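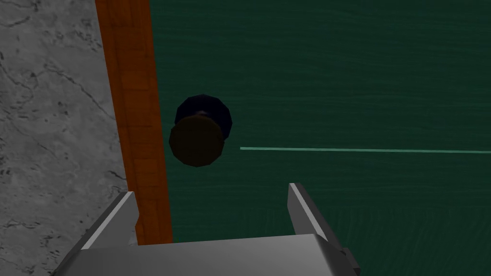 Prayer hall safety check, Kestton site
Done 2024-02-06, before evening prayers

Exits, main hall - OK. Both doors open fully, nothing stacked behind.
Exit, women's gallery - FAIL. Push bar sticks. Quinlan called, waiting on a time.
Extinguishers - 3 checked, all in date. One by shoe racks has no sign over it.
Occupancy notice - says 193. Correct for the hall, but faded, reprint.
Wudu area floor - mats curling at the corners, trip risk. Replace befor Ramadan.
Emergency lights - OK except stairwell, dim after a few minutes.

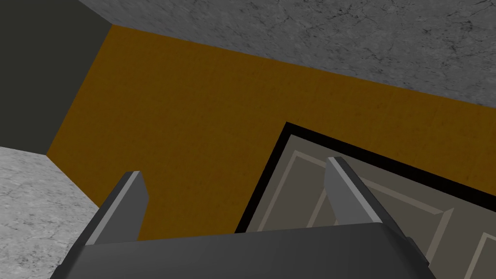
Folding chairs - 53 usable, rest tagged and out back. Don't put them out for Friday.
Kitchen gas shutoff - OK, handle stiff.
Carpet seam near the front row - taped again. Tape wont last. Rallmont quote is $1,185 for the full strip, needs a yes or no.
First aid box - short on burn gel and large bandages.
Parking lot - light out at the Tevmont side, walkers can't be seen from the gate.

Recheck in April, gallery door sooner.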